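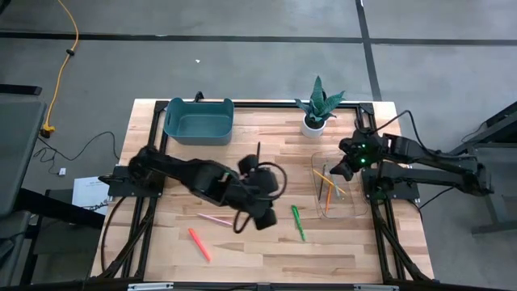 Capítulo 12. Montaje de una celda de dos brazos en un taller compartido

Categoría: Robótica y automatización > Proyectos de taller

En los capítulos anteriores se trabajó con un solo brazo fijado a un banco. Este capítulo trata de la celda completa: una mesa de madera clara con perfil de aluminio negro en el contorno y un brazo a cada lado, enfrentados, de modo que las dos pinzas alcancen la zona central.

El proyecto de referencia es la celda Jelska, construida en el taller compartido Cullton. El presupuesto inicial era de 4.000 euros y el gasto final fue de 2.814, sin contar los brazos.

El orden de trabajo será el siguiente: primero el bastidor, después las placas base y por último el cableado. Conviene respetarlo. Un brazo atornillado a un bastidor sin escuadrar obliga a repetir la calibración cada vez que se aprieta una unión.

El cable de cada brazo necesita holgura suficiente para acompañar el giro del hombro y de la muñeca – un lazo amplio suele bastar – y no debe rozar el canto de la mesa.

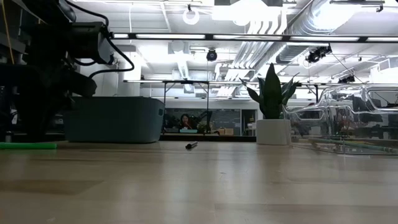
Para las primeras pruebas se usan objetos corrientes: lápices, rotuladores, una bandeja transparente, una cesta de plástico. Las piezas finas y cilíndricas ruedan con facilidad y exigen cerrar la pinza despacio. Los plásticos transparentes plantean otro problema, el de los reflejos, que se estudia en el apartado 12.4.

Antes de continuar, el lector debe tener a mano el plano del bastidor y la tabla de pares de apriete del apéndice B.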